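Visit Report: Manipulation Demonstration at the Purkcombe Open Day

1. Purpose of the visit

Our course requires each project group to attend one outside demonstration and report on the method used. We chose the October open day at Purkcombe, where the Kamel project was showing how it records two-handed handling tasks. The group had 12 students. We were admitted at 10:30 and given 8 places at the rail at a time, so the group went in two shifts.

Our own project uses a fixed arm sorting rigid blocks. The Kamel task uses badminton shuttlecocks and a clear container on a white tabletop, and the comparison was the main reason for going. 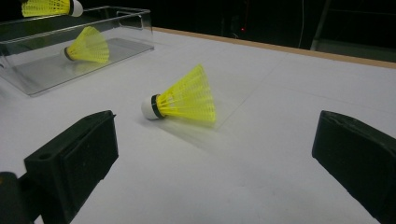
Department of Mechanical and Control Engineering – Student Projects

2. The task

The task is to pick up yellow shuttlecocks from the table and put them in the container. The operator works with a two-finger gripper in each hand, and the motion of the hands is recorded along with video. The recordings are later used to train a controller, which the project calls Flakier. We did not see the controller run, as the open day covered recording only.

A shuttlecock is a harder object than our blocks for three reasons that we noted:

The cork end is firm and the skirt is flexible, so the same closing force gives a different result at each end.

The object is not symmetric end to end. It tends to roll in an arc when pushed from the side.

The skirt is an open mesh, and a fingertip can catch in it during release.

Dalia Mahrous, who led the session, told us that the project had 508 recordings of this task before the open day, of which 113 had been rejected. The most common cause of rejection was a grip on the rim of the skirt that slipped during the lift. Operators are now told to approach across the neck, just behind the cork. That leaves 395 usable recordings.

3. Setup

The white surface gives good contrast with the yellow skirts but poor contrast with the clear container. We asked if an opaque container would be easier. The answer was that transparent walls are part of the test – the controller has to find edges that show mainly as reflections.

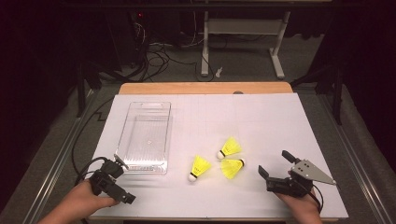 Starting positions are changed between recordings. Shuttlecocks placed close together are treated as a separate case, as the first pick can disturb its neighbor. The operator may use either hand and is asked to keep a steady pace, without stopping to correct the grip in the air. If a shuttlecock is dropped outside the container, the recording continues and the drop is marked in the log.

Log entries are made in a program named Fiseck. Each entry holds a start time, an end time, the hand used and a result code. We were given a printed copy of the code list, which is attached as Appendix B.

4. Application to our project

We will add a result code to our own log, which at present stores only pass or fail. We also plan to repeat our block test with the blocks touching. The gripper force was not given to us, and we have written to ask for it.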